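4. Recording grasp demos (handheld)

Do section 3 first. Uncalibrated sessions get thrown out by the Sistlow importer, all of it, no partial save.

4.1 Put out five or six objects. Mix sizes. Some upright, some on their side, touching is OK.
4.2 Wipe the lens. Check both finger markers are clean and not covered by tape.
4.3 Press record, hold still for a two count, then move in.
4.4 Close on the object slow. Stop when the pads hold it. Don't squeeze past that, soft bottles buckle and the width reading goes off.
4.5 Lift, place, open, back away. Stop recording.
4.6 Swap the layout every 60 demos. Target is 600 per object set, 200 minimum befor you upload.

CAUTION: keep your free hand out of view. Any clip with a hand in it gets flagged.

NOTE: Save the bad grasps too. Tag them "miss", dont delete. Brernik training script wants them.

4.7 Check framing on playback. Both pads and both markers visible for the whole grasp, object between the pads.

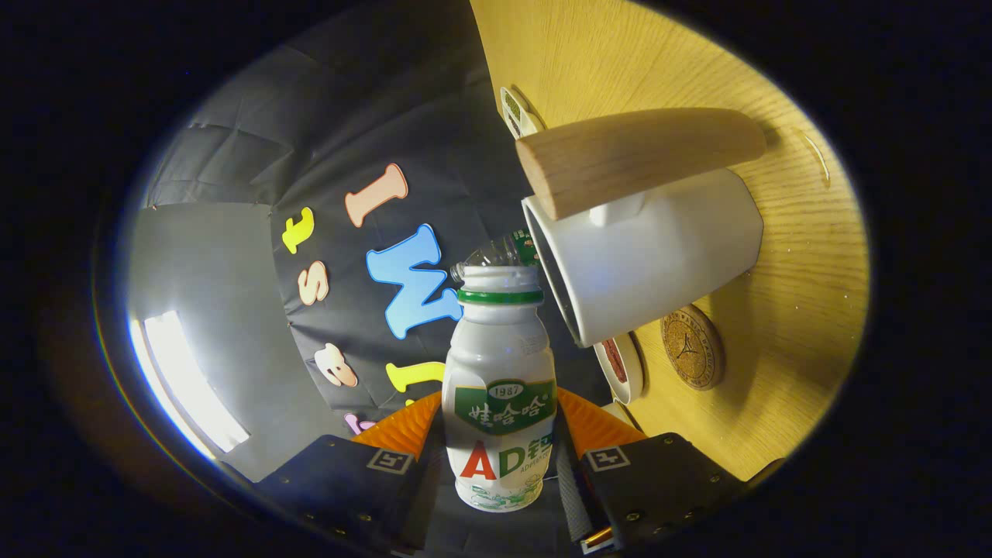 Fig. 4-2. Upright bottle between the orange pads, marker showing on each finger.

If a marker drops out, redo the clip. Glare from a lamp or light panel is the usual cause, turn the table or dim it.

4.8 Upload in batches of 500 clips max. Bigger ones time out.

Next: section 5, labeling in Andwood.

Rev. 3/3/24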